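참가자 모집 안내: 양손 로봇 물건 정리 작업 안전 재검증

Belurari 로봇 작업실
작성일: 9월 5일 토요일

저희 작업실에서 양손 로봇의 안전 재검증에 참가해 주실 분을 모집합니다. 제가 한국어를 배운 지 오래되지 않아서 문장이 조금 딱딱할 수 있습니다. 이해가 어려운 부분이 있으면 신청 전에 편하게 질문해 주십시오.

모집 배경

지난 6월에 저희 로봇에서 고장이 한 번 있었습니다. 작업 이름은 Dondo이고, 탁자 위의 생활용품을 집어서 정해진 자리로 옮기는 반복 작업입니다. 그날 로봇의 왼손이 그릇의 가장자리를 잡은 다음에 놓기 명령을 받았지만, 손가락이 펴지지 않았습니다. 조작자가 정지 단추를 눌렀는데 팔은 바로 멈추지 않았고, 3초 동안 계속 위로 움직였습니다. 그릇은 바닥에 떨어졌습니다. 옆에 서 있던 참가자가 놀라서 뒤로 물러났고, 다친 사람은 없었습니다.

다친 사람이 없었다고 해서 작은 일로 생각하지 않습니다. 저희는 그날 작업을 중단하고 기록을 모두 확인하였습니다. 그때까지 쌓인 동작 기록은 3,613건이었습니다. 이 기록 안에서 손가락이 늦게 펴진 경우가 더 발견되었습니다. 그동안은 조작자가 같은 명령을 다시 보내서 해결하였고, 고장으로 보고하지 않았습니다. 이 점은 저희 관리의 잘못입니다.

원인은 두 가지로 정리하였습니다. 첫째, 손가락의 힘 센서 값이 기준을 넘으면 제어 프로그램이 놓기 명령을 뒤로 미루었습니다. 둘째, 정지 신호가 미루어진 명령과 같은 대기열에 들어가서 순서를 기다렸습니다. 지금은 정지 신호가 별도의 선으로 전달되고, 대기열을 거치지 않습니다. 수정한 제어 프로그램의 이름은 Skevville입니다. 내부 시험은 끝났지만, 저희 직원은 이 로봇에 너무 익숙합니다. 그래서 처음 보는 분들의 반응과 판단이 필요합니다.

참가자가 하시는 일

참가자는 두 역할을 교대로 맡습니다.

관찰 역할: 로봇이 물건을 잡고 놓는 것을 보면서, 이상하다고 느낀 순간에 정지 단추를 누릅니다. 잘못 눌러도 괜찮습니다. 누른 이유는 나중에 짧게 적습니다.

배치 역할: 한 회가 끝나고 로봇의 전원 표시가 대기로 바뀐 다음에, 물건의 자리를 바꿉니다. 표시가 바뀌기 전에는 탁자 위로 손을 넣으면 안 됩니다.

전체 검증은 200회이고, 그중 100회에는 일부러 놓기 명령을 늦추는 조건을 넣습니다. 어느 회에 이 조건이 있는지는 미리 알려 드리지 않습니다. 이 내용에 동의하기 어려운 분은 신청하지 않으셔도 됩니다.

신청 자격

- 만 19세 이상인 분
- 한국어 또는 영어로 된 안전 설명을 읽고 이해할 수 있는 분
- 한 손으로 정지 단추를 바로 누를 수 있는 분 (앉아서 참가하셔도 됩니다)
- 로봇 회사 또는 로봇 연구실에서 근무한 경험이 없는 분

심장 박동기 등 몸 안에 전자 의료 기기가 있는 분은 이번에는 참가하실 수 없습니다. 죄송합니다.

안전 조치

시작 전에 정지 단추를 직접 눌러 보는 연습을 합니다. 단추는 두 개이고, 하나는 참가자가, 다른 하나는 저희 직원이 가지고 있습니다. 머리가 긴 분은 묶어 주시고, 목걸이와 넓은 소매의 옷은 피해 주십시오. 바닥에 전선이 있으므로 굽이 낮고 앞이 막힌 신발을 신고 오셔야 합니다. 참가 중에 그만두고 싶으면 이유를 말씀하지 않고 그만두셔도 되고, 참가비는 그대로 드립니다.

검증에 쓰는 물건은 과자 봉지, 물병, 종이 상자, 스테인리스 그릇, 포장된 비누 등입니다. 칼이나 유리로 만든 물건은 사용하지 않습니다.

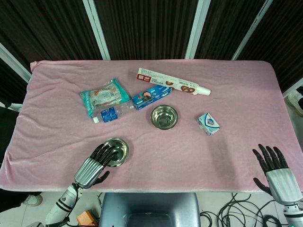 Jin: 6월에 참가했던 사람입니다. 그때 정지 단추를 눌렀는데 팔이 계속 올라가서 많이 무서웠습니다. 정지 신호를 따로 보낸다는 설명은 이해했는데, 그 선이 빠지거나 끊어지면 어떻게 됩니까? 그리고 지난번 참가자도 다시 신청할 수 있는지 궁금합니다.

답변드립니다. 먼저 그날 놀라게 해 드려서 다시 한번 사과드립니다. 정지 신호의 선이 빠지거나 끊어지면 로봇은 정지 명령을 받은 것과 같이 멈추도록 바꾸었습니다. 이 기능도 참가자 앞에서 매일 첫 회 전에 확인합니다. 지난번 참가자도 신청하실 수 있지만, 이미 고장을 경험하셨으므로 결과는 따로 정리합니다.

신청 방법

작업실 홈페이지의 참가 신청란에 성함, 연락처, 가능한 요일을 적어 주십시오. 제목에는 Dondo 재검증이라고 써 주시면 됩니다. 신청하신 분께는 동의서와 6월 고장 보고서를 먼저 보내 드립니다. 보고서를 읽은 다음에 참가를 결정하시면 됩니다. 참가비와 교통비는 당일에 계좌로 보내 드립니다.

모집 인원이 차면 신청란을 닫습니다.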